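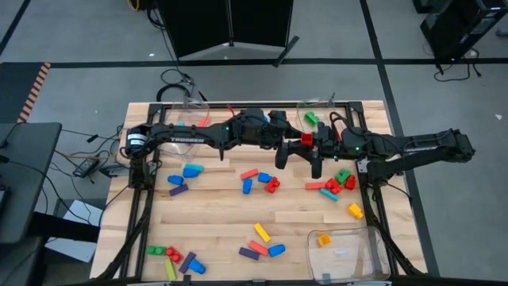
Berwyn Gough wrote back that the second station should not be ordered until the first has passed every line below, and asked that the cost of guarding be entered as its own item in place of being folded into installation. Both requests are accepted. The revised checklist follows.

Flernell Automation Purchasing
Pre-Purchase Safety and Inspection Checklist, Two-Arm Tabletop Sorting Station
Completed by: Seo-ah Ryu
Reviewed by: Halldóra Hallgrímsson
Budget period: August

Section A. Table and frame

A1. Frame secure, no movement when pushed by hand at each corner. PASS
A2. Arm mounts tight to the frame. PASS
Comment: Mount bolts are to be checked again after the first week of use. Add a torque driver to the tool budget.
A3. Work surface free of splinters and raised edges. PASS
A4. Sorting containers held in position. OPEN
Comment: The clear bins stand on the tabletop. Price a set of locating strips for each station.

Section B. Arms and shared reach

B1. Both arms able to reach the middle of the table. PASS
B2. Written limit on speed where the two arms work close together. OPEN
Comment: Ciltgate has quoted for setup but not for this setting. Request a corrected quotation before approval.
B3. Stop control within reach of the operator. OPEN
Comment: Fit 2 per station, one on each long side. Include in the guarding line.
B4. Spare gripper fingers listed in the quotation. FAIL
Comment: Not listed. I-seul Byun to obtain a price for 10 pairs.

Section C. Cables and floor

C1. Arm cables clear of the joints through full travel. OPEN
Comment: Red and black wires loop over the arms near the center of the table. Cable sleeve and clips to be budgeted.
C2. Power adapters raised off the floor. FAIL
Comment: An adapter is on the carpet to the left of the table. A shelf bracket is sufficient.
C3. Loose cable coiled and stowed. FAIL
Comment: One coil remains on the floor behind the table.
C4. Floor clear of paper and scraps. FAIL

Section D. Budget entries arising

D1. Guarding and stop controls: separate line, as requested.
D2. Cable management and brackets: ceiling of $1,000 for both stations.
D3. Spare parts: hold until B4 is answered.
D4. Operator training: Aisyah Wibisono to confirm whether the Kusuma site will share the session.

Approval of the second station is deferred. Open and failed items are to be inspected again on Tuesday, and the signed copy returned to Halldóra Hallgrímsson.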